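Trunine Project
Progress Report to the Dornamari Fund
July 5, 2019

Dear friends at the Fund,

Thank you again for your patience with us over the spring, and for the very kind notes that came back after our February report. We read all of them out loud at lunch, and several of your questions ended up shaping what we did next, so please keep them coming.

Most of our time since then has gone into Satti, the planning software that decides how the arm should move when it has to open something, reach past something, or do both in the right order. When we last wrote, Satti could plan a reach to a drawer handle well enough in open space, but it got itself into trouble near the corners of furniture. It would find a path for the gripper and forget the elbow. We have rewritten the part that checks for collisions so that it looks at every link along the whole path, and we now throw out bad paths much earlier, before the planner has spent time polishing them. Planning a reach used to take 30 seconds on our slower machine and now takes 2, and you can imagine how much more cheerful the office is as a result.

The second piece is Stuneo, our replay tool. Each simulated run is saved with its plan, its joint positions and its contact forces, and Stuneo lets anyone on the team scrub back and forth through it and see where the plan and the motion part company. We have 2934 runs stored so far. It began as a small script and has grown rather more buttons than we meant it to have (we are pruning them, slowly!), but it has already paid for itself in saved arguments.

The drawer work is where these two pieces meet, and it has been the hardest part of the period. Coming in low beside the cabinet leaves the planner very little room, and the fingers are thin enough that a small error in the handle position matters a great deal. We tried loosening the safety margin near the target only, and that has helped more than anything else we did.
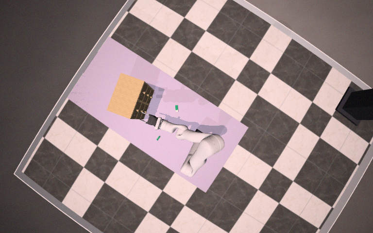 Page 3

The cabinet setup, with the arm's fingers at the lower corner of the drawer front and a small green object on either side of the arm, is the one we now use for every nightly test. We settled on a single layout so that changes in the results could be traced to changes in the code, and we will begin moving things around again once the grasp controller is steadier.

Two things are behind schedule. The recovery behavior, which should let the arm back off and try again after a missed handle, is written but not yet merged. The user guide is also thinner than we promised, with 20 pages drafted and the section on installing Stuneo still to come. Neither affects the budget, and we expect to send both with our next report.

With warm thanks from all of us,
The Trunine team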